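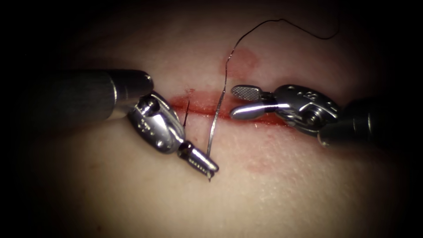

Friday, January 10, 2020

Open day notes, mine, typed up the same evening before I forget which visitor asked what. Corrections welcome from anyone who was in the room (Edgardo, I'm looking at you).

Doors at ten. We'd planned on small groups and got the whole Talley crowd at once, so the first demo ran with people standing two deep behind the console and one very tall man right in front of the big monitor. Next time tape a line on the floor. I did the talking, Edgardo Lacson drove, and we swapped after lunch, which was a good call for my throat and a less good one for the suturing, because he's smoother than I am and the afternoon people got me.

The job all day was the same: close a cut in a practice pad with a running stitch, two instruments, talk while you do it. We'd argued on Wednesday about doing something flashier. I'm glad we stuck with the stitch! Everybody has sewn a button or watched somebody do it, and they get right away that passing a needle from one hand to the other is fiddly. I could see people's own fingers moving while they watched.

Things I found myself saying over and over, so they should go on the handout:

- The person at the console is doing the driving. The arms follow. (Asked by nearly every group, usually first.)
- You can't feel the thread pull. You learn to judge tension by eye, from how the edges of the cut come together and how the slack runs out.
- Hand movements get scaled down. We had it at 5 to 1 all morning, and I forgot to put it back after letting a kid from the Wolano group try the controls, so my first pass after lunch felt like wading through syrup. Check the scaling before sitting down. I've written this in this notebook before, I know.

The close camera was the hit of the day. From the console view it all looks tidy and calm, and then you switch the monitor over and the instruments are enormous and you see every wobble in the handoff. I spent a good while on that part with the second group, stopping wherever the needle was between the two tips and letting them ask. Somebody wanted to know if you ever bend one. Yes. I've bent plenty, mostly by grabbing too near the point.

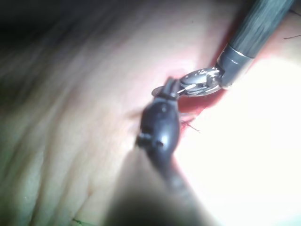 Ewurabena Baidoo wondered whether we were rushing the handoff because we had an audience, and whether we'd do better to let go with the first instrument a full beat after the second one has closed. She'd been timing us from the back, it turned out on her sheet: 192 seconds for Edgardo's best run of the morning, 229 for my first one after lunch. Her view was that the slower run lost all its extra time to regrasping and none of it to the actual bites. I grumbled, then went and looked at the log, and she's right. I regrasp when I'm talking. So either I shut up during the handoff or I learn to pause the sentence there.

We tried it her way for the last groups, saying "closed" out loud before letting go. It felt silly for a couple of stitches and then it felt fine, and the visitors liked it because they knew what to watch for. Keep it for March.

Thread management is still my weak spot. I leave too much loose thread standing up over the work and then have to be careful not to catch it on the way back in with the other instrument. Edgardo pulls through further before he sets up the next bite, and he parks the slack off to the side first. I asked him to narrate that during my break and he said he'd never noticed doing it, so no help there.
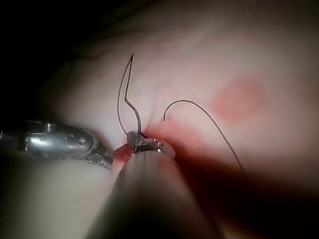 The other thing to sort out before March is the lighting. The glare on the close view comes and goes depending on how the pad is sitting, and I ended up nudging the lamp between groups with no record of where it started. Mark the stand.

Leftovers: the Le Goff visitors want to come back with their own people and asked for a longer hands-on slot. I said I'd write on Monday. Handouts, we printed 200 and there's a thin stack left on the windowsill. The Trallton folks left a scarf, gray, it's on the hook by the sink. Pads to reorder, and Edgardo has the key to the supply cabinet again.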